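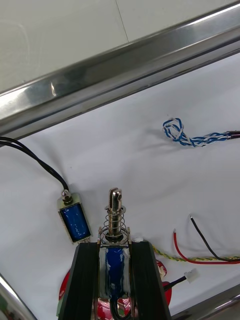
Figure 1. Wrist camera view: a push-pull solenoid held upright in the gripper, with a smaller one to the left.

Work Package 2: Grasp Planning and Perception

During the March reporting period, Emham completed the second release of the Jutora grasp planner. The planner now treats attached wires as part of the object and rejects approach paths that would cross them. Of 778 planned grasps, 53 were rejected on these grounds and sent back for replanning.

The segmentation model remains the weaker component. Bright reflections on metal plungers still produce false edges, and 101 wrist images have been relabeled by Golob for retraining. Thin wires on a white surface are handled well — overlapping wires less so.

Integration with the Okum motion controller is two weeks behind schedule. No change to the budget is requested.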